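Presser 100 vinyles pour un premier EP, est-ce raisonnable ? 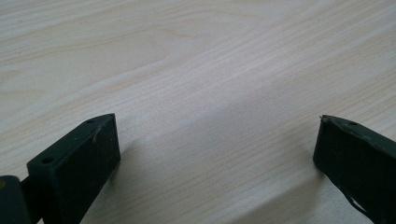 stillach_son

Bonjour à tous. Je prépare la sortie de mon premier EP électronique, pour le mois d'août. L'usine Pratgate me propose 100 disques pour 430 euros, mais sans les pochettes. Est-ce que quelqu'un a déjà travaillé avec eux ? Je me demande aussi s'il faut d'abord sortir un single en numérique. Je vous remercie d'avance.
juin 2019

Beven

Oui, le single d'abord, huit semaines avant le disque si vous pouvez. Demandez le prix du test pressing — chez Pratgate il était facturé à part pour mon album. Faites aussi un master séparé pour le vinyle, les basses stéréo posent souvent des problèmes à la gravure.

kariuki_b

le vinyle c'est mort, fais des cassettes

Beven

Les cassettes se vendent bien en concert, c'est vrai. Mais la demande concerne le vinyle.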